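Budgeting for a hand-held gripper kit

Price the small parts before the gripper. On our last Trovum order the cables, adapters and a spare power strip came to 105 dollars, and we had planned on 70. Keep the total under 700 for a first setup.
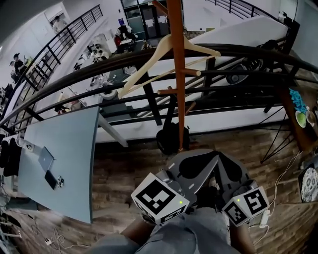
Ask the seller how long a charge lasts and what a replacement finger pad costs. Prosalo sells pads in packs of 12. Buy one pack and see how fast you go through it.

For practice jobs, use what you own. A coat rack and a couple of wooden hangers will do.

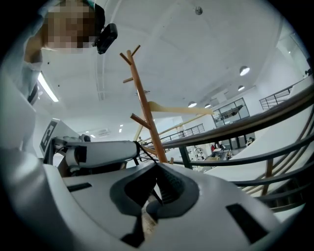 E. Aydoğan
Workshop tips editor

Leave some 10 percent of the budget unspent until October, when the spring models get marked down.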